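Saturday, back at the Nanham workshop. The arm is called Ouellet now, because it needed a name on the booking sheet and that was the one left over from the last project.

Job for the day is getting the camera at the wrist to agree with the arm about where the table is. Green gridded cloth is down and the bench is half tidied.
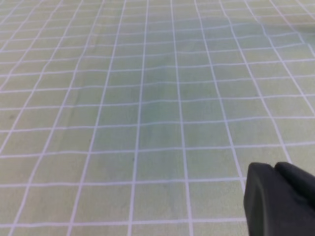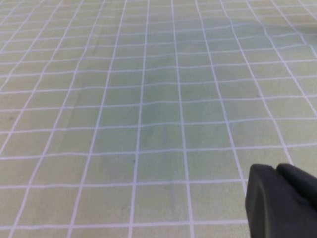
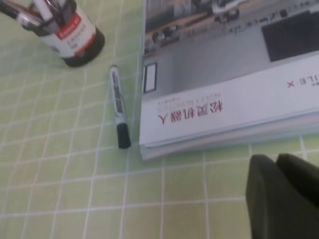

Method is dull. Drive to a pose, save a frame, write down the joint angles, move on. I planned 50 poses and got through them before lunch.

The fit came out badly. Mean error of 29 pixels, which is no use for picking up anything smaller than a loaf of bread.

First suspect was the cloth. The lines wobble wherever there's slack in it, and my script assumes every corner sits on a flat plane. I should have known better than to use a tablecloth as a ruler.

Second suspect was the gripper. It takes up the bottom right corner of the view and the corner finder kept picking up points along its edge. I've masked that part out in software and the silly points have gone.

Pulled the cloth tight, clipped it at the bench edges and ran the lot again. Down to 3 pixels. Good enough for a tabletop arm with printed joints.

For those asking about parts: the base plate is 428 mm long, cut from an offcut. The motor controller is an old Fellau board, second-hand. I wouldn't buy another - the connectors are a pain and the manual is four pages.

Software is Aria, my own scripts with a name on top. No, it isn't online yet. It needs a proper settings file first, as half the numbers are typed straight into the code.

Wrist cable is still too short. It pulls when the last joint goes past a quarter turn, so I've put a limit in for now. Longer one is ordered.

Next up is picking up one pen and putting it down in a chosen square. After that, the same thing with the pen at an angle, where I expect the fingers to slip. I have some rubber sheet to try on the tips.

Will post the mask code when I've cleaned it up. If anyone has a flat printed board going spare, bigger than A3, I'll pay the postage.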